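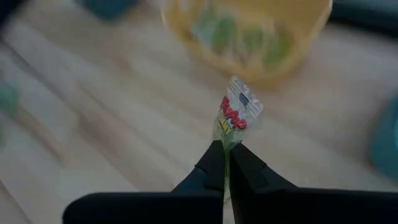 Prellcombe Workforce Board
Minutes, October meeting

The meeting opened at 6:30 p.m. with 11 members present. Minutes of the September meeting were approved with one correction to the attendance list.

1. Layoffs at Cineo
The chair reported that Cineo has given notice of 133 job cuts at its Tustitz warehouse. Staff will hold two sign-up sessions on site to help workers file for unemployment benefits. A member asked if part-time workers can file. Staff said they can, if they meet the earnings rule.

2. Claims backlog
The office has 532 open claims. Of these, 27 have waited more than six weeks, mostly over missing employer records. Staff asked for one temporary clerk through the end of the winter. Moved, seconded and approved — two members opposed.

3. Training grants
Nuchit has asked to join the list of approved training providers. Members wanted job placement numbers from its last two classes before voting. Tabled to the next meeting.

4. Public comment
One resident said the phone line closes too early for people on day shifts. Staff will price a later closing time, one evening a week, and report back.

The meeting adjourned at 7:50 p.m.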